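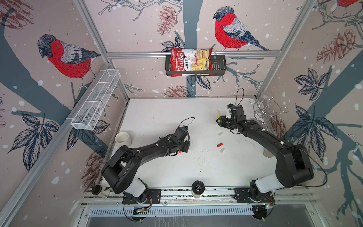 4.2 Ownership change and crew retention

The Zidthorpe stages were put up for sale in July, and the owner at the time, Vurkik, stated that bookings already held would be honoured. We surveyed 255 freelance crew who had worked at least one production on the site. Of these, 111 returned a completed form, and 53 agreed to a follow-up interview by phone.

Most respondents heard of the sale from other crew or from the local paper. Grips and set painters were more likely than office staff to say they had started looking for work elsewhere before a buyer was named.

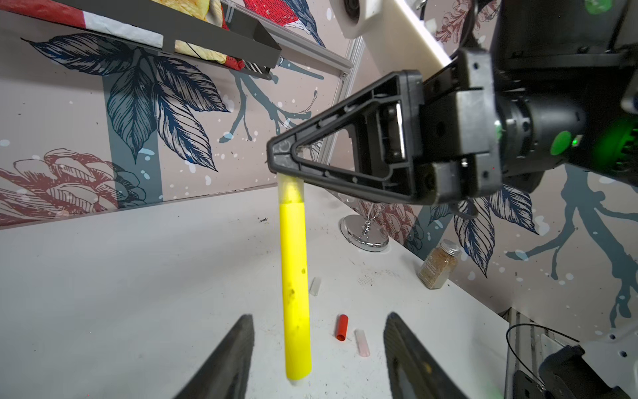
Labour hire on the site was handled through Workico, whose contracts ran by production and carried no transfer clause. Interviewees often raised this without being asked — several had assumed their standing with the studio would pass to the new owner. Figure 2 sets out responses by department and length of service.

Figure 2. Intention to stay in the regional screen sector, by department.

The pattern is close to that reported by Lapiņa for a smaller facility, although her sample left out catering and transport.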